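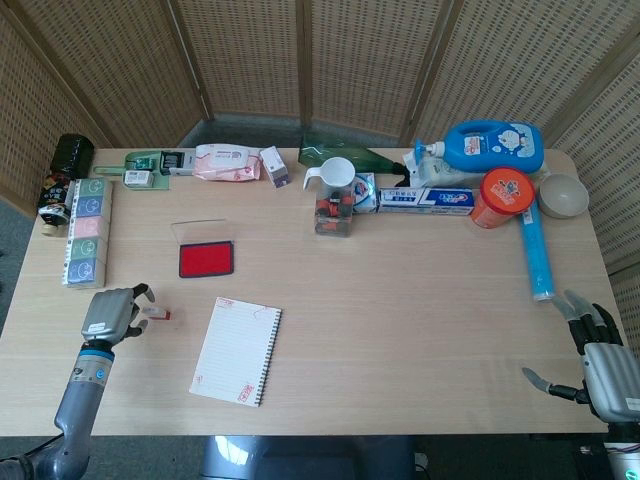 Figure 1. Table work with two robot hands: notebook, red ink pad, and household goods along the back and left side.

Service Machines and Daily Work
Notes for Lecture 2: Can a machine do the chore yet?
Lecturer: Aurelio Prieto. Exercises: Siham Salem.
Edville, version of 14th July

1. What we mean by "do"

Last time we spoke about the difference between a task and a job. A task has a start and an end that we can write down. A job is what a person is paid or asked to do, and it contains many tasks, most of which are not written anywhere. "Put the cap on the bottle" is a task. "Keep the kitchen in order" is a job.

When a company says that its robot does the dishes, we should ask which of the two is meant. In nearly all cases that I know it is one task, or a short chain of tasks, in a place prepared for it. I do not say this to make the work small. A chain of four tasks with two hands is difficult and ten years ago I would not have expected to see it. But a student who writes "the robot can do the dishes" in the homework will get the paper back.

In this course we use three words:

Shown: it was done at least one time, and there is a recording.
Repeated: it was done many times under the same conditions, and the failures were also counted.
Left alone: it is done without a person who watches, in a place which was not prepared for it.

Most household work in the year's papers is between the first and the second word. Some shop-floor work is at the third, for example moving closed boxes on a flat floor, if we accept that the floor is a kind of preparation.

2. The desk as a chore

Look at the table in Figure 1 and think of stamping a page. For a person this is so small that we have no name for the effort. Let us write the steps anyway, as we would for a controller.

Find the stamp. Take it by the correct end. Remove the cap if it has one. Press the face on the ink pad, enough for ink and less than would push the pad away. Move over the paper. Turn the face parallel to the paper. Press, hold, lift straight up. Put the stamp back so that the ink does not touch the table.

The ink pad in the figure is in an open case, so one step is already done. Its lid stands up behind it. A hand which comes from the back would meet the lid first, and the planner must know this. The notebook has its coil on the right edge, and the coil is higher than the page, so a stamp that lands partly on it will give half a mark. There are small red marks near the top and the bottom corners of the page. From a single picture we cannot tell what made them or when, and I ask you to keep this habit for all the figures in the course. A picture of a result is weaker than a count of results.

The small red and white object near the left fingers is a good case for discussion. I have shown it to colleagues, and one says stamp and the other says lip balm. The people had the same doubt that a vision system would have. A person solves it by picking the thing up and looking at the end. Do we let our machine do the same, to take an object only for knowing what it is? Many systems are not allowed to. They must decide first and move after.

3. Why the other objects matter

A beginner will say that the goods at the back and on the left are not part of the task. For the task this may be true. For the job it is false. Somebody who sits at this table will later want the wet wipes, or the toothpaste box, or will want the table free for eating.

Please consider them by difficulty of grasp:

The cube-shaped boxes with the cartoon faces have flat sides and this is comfortable for any hand. They are partly wrapped in clear plastic, though, and clear plastic is bad for depth cameras.

The green glass bottle lies on its side. It can roll. If the first touch is not centered it will move before the fingers close.

The pack of wet wipes is soft. Its shape after the grasp is not its shape before.

The white pitcher or mug stands on top of a clear container. The order is important here: you cannot take the lower one first.

The large blue detergent bottle is lying down and has a pump head. Taking it by the pump is the obvious grasp for a program that looks for thin parts, and in my opinion the wrong one.

The beige bowl has a rim, and a rim is a friend of two-finger grasping. With a human-like hand there are more possibilities, which also means there are more ways to choose badly.

4. A human-like hand, or a simple one?

Vikas Kanaujia will give the guest hour on hands in December, so I will be short. A hand with fingers can in principle use the tools made for people: the pump, the handle, the cap. It has more motors, more cables and more calibration. A two-finger gripper is strong and cheap, and it fails at the same places every time, and this makes it easy to plan around.

The Montoya laboratory buys a simple gripper for 2299 euros. I do not give the price for their five-finger hand, because they had to repair it during the same year and the true cost is not clear even to them.

For the shop floor I would choose the simple one in most cases. At home I am less sure. The home is full of things made for thumbs.

5. The Grurnisar log

In the exercise folder you will find the log from the Grurnisar project, kept by Ainhoa Nieto. The robot had to clear one table into one drawer. There are 667 attempts. In 267 of them the drawer was closed at the end and no person had touched anything. All others have at least one intervention.

Please note what the log does not separate. An intervention can be "person moved a cup two centimeters" or "person pressed the emergency stop". Both are one line. When Luuk Kramer from Gistton visited us, he said that for a customer the first would count as a success and the second as the end of the contract. So the same table of numbers can give two different stories, and the author of the report decides which one we read.

Also the objects were the same through the whole log. We know how the machine performs with these objects. We know very little of how it would perform with a new one.

6. My present answer

For single tasks on a table, with known objects and good light: yes, often, slower than a person.

For chains of tasks: sometimes, and the errors add up. If every step works nine times out of ten, a chain of eight steps finishes less than half of the time. Please calculate it yourselves, it is 0.9 to the power of eight.

For the whole job: no. What is missing is mostly recovery. A person who drops the cap bends down and takes it. The person does not even remember it afterwards. For many robots the dropped cap is outside the reach of the arms, or outside what the cameras see, and the run is over.

I have changed this section in each edition of the notes and I expect to change it again.

7. Homework

a. Choose a chore you did this week which took less than one minute. Write its steps in the style of section 2. Mark every step where you used touch and not sight.

b. Take the objects in section 3 and propose an order for clearing them from the table. Explain which of them you would refuse to move without a person present.

c. From the Grurnisar log, make your own classes of intervention, and count again. Report how the success rate changes with your classes. Groups of two are allowed, with both names on the first page.

Send the work to Siham Salem before the next exercise hour. Handwritten pages are accepted if they are scanned straight.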